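Sunday, late morning

Kettle on, radio off, back to the consultation job. Quick recap for whoever picks this up after me: we're meant to be sorting the public replies to Flotley council's plan for licensing cannabis social clubs, should the law ever change, and turning them into something the councillors will read before April. I had hoped to be done by now. I'm not!

The pile stands at 2000 replies, all scanned, and the paper ones are the slow bit. People write up the margins, round the corner and onto the back (one carried on over the envelope). The online form was kinder to us but had a silly fault – question 6 asked whether you supported "the proposal" and never said which one, the licensing scheme or the two-year delay. So a "yes" there could mean either. I've been coding those as unclear unless the comment box settles it, and I'd like us to stick to that even where we think we can guess.

Had another go at the tagging list as well. We started with 12 tags and I kept wanting more, then went back and found I was using "smell" and "nuisance" for the same complaint. Merged them. "Policing" I've left alone, though it's doing a lot of work: half of those people want more of it and the others want officers freed up for burglaries. Might need a plus and minus version, will try it on the Cinden batch first.

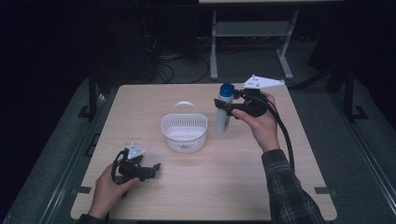 The Cinden replies are a different animal altogether, by the way. It's the ward next to the county boundary and they're forever comparing themselves with the other side, where the council has said it won't discuss the matter until Parliament does. Lots of worry about people driving over of an evening, and very little about the clubs themselves. I've put those under "traffic" for now and I don't love it.

Also two campaign letters in there, same wording over and over with a different signature. My feeling is we count every one as a reply and say plainly in the report that they came from a template. Leaving them out would look dreadful, and folding them into the rest without a word would be worse.

Ran the Lodolero script over the morning's lot. It choked on the pound signs again, so I swapped them for "GBP" by hand and it went through fine. Somebody cleverer than me could fix that properly. Output is in the shared folder under Fan, next to the old one – please don't use the old one, it still has the duplicate rows in it.

Still to do: recheck the unclears from question 6, try the split policing tag, write the paragraph on the template letters, and ask the clerk whether replies that arrived after the deadline count if the postmark is earlier. I'd say yes but it isn't my call.

Stopping at 2 for lunch.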